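The Ten-Cent Virtue

My council has just announced that it will close the bottle depot on Ndlovu Street at noon instead of four, and I have been surprised by how angry I am. I am a grown adult with a mortgage. The sum at stake, in a good month, is $15.50. I get there by returning 155 containers at ten cents apiece, and I have never in my life worked so hard for so little, if you leave out the two years I spent in local radio.

The deposit is one of those policies people stop noticing once it has been in place for a while. You pay ten cents more for the drink. You give the empty back. You get your ten cents. Economists like it because it puts a price on litter, and children like it because it puts a price on grandparents, who can be relied on to have a garage full. I like it for reasons I have trouble defending, and which I'd like to have a go at anyway.

Start with the fact that it makes no financial sense. Sorting, rinsing, loading the boot, driving to the far side of Calero, queueing behind a ute with what looks like the aftermath of a wedding, and driving home again takes me the better part of an hour. I could earn more by lying on the couch and not buying petrol. The yellow-lid bin outside my own house would take the lot, free, and a truck would come and collect it while I slept. Every argument for the depot has to begin by admitting this, and most of the council's brochures don't.

What the brochures say is that we are "closing the loop". I have read the Tradik Regional Waste Strategy, which runs to almost 400 pages and in which loops are closed on most of them. I don't feel I am closing a loop. I feel I am standing in a shed that smells of old ginger beer, holding a carton with a wet bottom, and being mildly judged by a teenager in hi-vis for leaving the lids on.

And yet I go, and so does half the suburb. In March, after the long weekend, the line went out past the tyre place. People who would ring talkback about a three-minute wait at the chemist stood there for forty, in the sun, with wasps.

My theory is that we like to be handed our own money. A tax refund works in the same way. No rational person should be delighted to discover that they have lent the government a sum without interest, but try telling anyone that in August. The ten cents was always mine, and I carried it home from the bottle shop inside the price of a stout. When it comes back to me as a coin, or these days as a printed docket the width of a shoelace, I have the distinct sensation of having got away with something.

The old people remember it differently, of course, and they will tell you so in the queue. In their day the bottle itself went back. It was washed, filled and sent out again, and you might, if you were observant and drank enough, meet the same one twice. The Morach cordial works ran that way until it shut. Its crates still turn up in sheds all over the district, holding jumper leads and seed potatoes, and they are better made than my house.

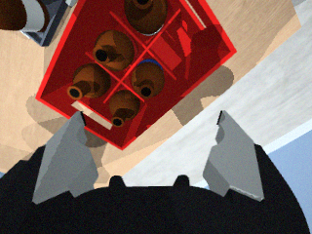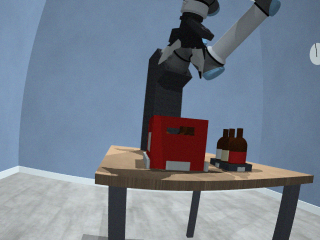 Brown bottles and a red crate.

I find I am on the side of the old people, which is happening more often and which I put down to my knees. There is something a bit sad about taking a perfectly sound bottle to a depot so that it can be smashed, trucked, melted and blown into a perfectly sound bottle. If I did this with dinner plates my family would arrange for me to speak to someone. The standard reply is that washing is dear, that every brewery wants its own shape with its own embossed kangaroo, and that the distances are too great. All of that is true. It was true of milk as well, and we managed milk for decades with a man and a truck and a certain amount of clinking.

A refilling trial was floated for our district a while back. The council would fund 2,000 crates, a couple of the smaller brewers would agree on one bottle, and we would all bring them back to the place we bought them. I went to the information evening. There were sandwiches. The first question from the floor was about parking and so, as I recall it, were the next five, and by the time we reached bottles the urn had been switched off. The trial was then referred for further study, where it remains, getting its rest.

What we got in exchange was a machine. It stands at the mouth of the depot and takes one container at a time through a hole, with a pause after each in which it seems to think about your character. It won't accept a can that has been stood on. I had been standing on cans for thirty years, as a public service, and had to be retrained. It will reject a bottle with a torn label, and it will do so with a noise, so that everyone behind you knows you have tried to pass off a dud.

I could live with the machine. I could live with the wasps. The new hours are what I can't forgive, for they mean that anyone with a job will have to store their empties until they have a day off or a heart attack. The council says afternoon use has been "soft". I was there most afternoons I could manage, and I didn't feel soft. I felt like a man with three garbage bags and nowhere to put his feet.

I have written to them. I pointed out that the depot costs less to run until four than the consultant did who recommended noon, a figure I can't prove but would put ten cents on. I offered to appear in person. I received an automatic reply thanking me for my interest in kerbside mattresses.

In the meantime the garage is filling up. I have got the bikes out and leaned them against the side fence, and the overflow has started along the hallway, brown glass on the left and cans on the right. My wife has asked when I plan to take them in. I've told her before noon.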